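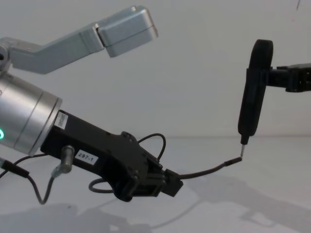
From: Khang Đoàn
To: bench-automation list
Date: 18 Sep 2026
Subject: Re: [bench-automation] Second cell, what to put in the request

Hello Faith, hello all,

Thank you for the long message. I answer in pieces, under your text. I am sorry for the delay, I wanted to speak with Ngân Lò before I write any number.

Faith Chege wrote:
> We have to give our equipment request before the end of the month
> and my manager wants one line with one price. We plan two arms on
> one table, for cable work: hold the connector with one arm, touch
> the pin with a tool in the other. You already have such a cell.
> What did you forget in your first budget?

We forgot many things. The arms were the easy part, because the seller gives you a quotation and you copy it. Our first request had the arms, the two grippers and the table. When it was approved we were happy for maybe one week, and then we started to buy small things from the money for office supplies, and Ngân had to explain this to accounting.

So please do not give only one line. If your manager needs one price, make the total at the bottom, but keep the lines above it. If they cut something later, you can see what they cut.

These are the lines I would put today, in the order I would defend them:

Arms, two, with controllers
Grippers, two, plus one spare
Spare finger sets
Holder for the hand tool
Table, fixed to the floor
Cable guides and sleeves for the arm wiring
Labels and a label printer
Sample cables for breaking
Training days
Service after the first year

> Do we really need a spare gripper? It is the first thing they
> will remove.

In my opinion yes. With two arms working on the same part, one gripper in repair stops everything, you cannot do half of the job. Our repair at Bomura took 3 weeks in August and the cell was standing. If they remove the spare, ask at least for the spare fingers. For the fingers we paid 541 dollars for a set, from Fledano, and we have used more sets than I expected. Thin cable is not heavy for the fingers but people change the part often, and when the program is wrong the finger hits the table.

> What kind of gripper for a thin cable? The seller says the
> standard fingers are good for everything.

For a thin black cable like ours the standard fingers can pinch it, but the question is how the cable behaves after the fingers. It bends. The pin at the end is very small and it does not stay where the drawing says. If you hold far from the connector, the arc of the cable is different each time. If you hold close, you have less room for the tool of the other arm. We lost much time on this. I would ask the seller to show it with your cable, not with their cable, before you sign. Phùng did this for us without payment, they only wanted that we send the cables before.

> And for the tool side, should we buy a real robot tool or let the
> arm hold a hand tool?

We let the arm hold a screwdriver-like tool with a long handle and a short metal shaft. A tool made for the robot flange was 1,101 dollars more in our quotation and we could not explain this to the finance people. But a handle is round and gets thinner to the tip, so a flat gripper does not hold it the same way twice. You need a bracket around the handle. Write the bracket as its own line. Ours was drawn by Diễm Tô and made in the workshop here, and the price was almost nothing, but her hours were not in the plan and her own project became late.

> How much for cabling? I have put zero, it comes with the arm.

Please do not put zero. The cables come with the arm, yes, but the way to carry them does not. When the gripper turns, the wire makes a high loop behind it, and another one hangs under it. Between two arms on one table these loops are the first thing that gets caught. Thịnh Quách is now replacing our first solution, which was tape. I do not have his final price. If he agrees, I will send it to the list.

> Labels, why is this a separate line?

Because each gripper has its calibration file, and if you exchange two grippers and the files stay, the tip is a little wrong and you search for two days. We put a number on the side of each one, in black print, so you can read it from your chair. One of ours is 297-1. The small barcode is for the inventory, it does not help the person who works at the table. It is a small cost, but if it is not in the request then it is written with a pen.

> Is it better to buy everything from Plenero as one package?

I do not know Plenero well, we had only one quotation from them. The package was simpler and the training was inside. What I did not like: the service price for year two was "on request". Ask them to write it. Also ask who pays the transport if an arm goes back. If somebody on the list has bought the package, please write to Faith, it is better than my guess.

One more thing about the table and the wall. We took white for both, because we have a camera and wanted a plain background. It works, but the arms make soft shadows on the white table, and the first vision software did not like them. We had no line for lights. I think a lamp on each side would be enough, but I have not tried, so I do not give a price.

Faith, if you want, send me your draft table and I will put our paid prices next to yours. I must first remove the discounts, Ngân asked me for this. I am in the office all next week except Tuesday.

With kind regards,
Khang

--
Khang Đoàn
bench-automation list, replies go to all members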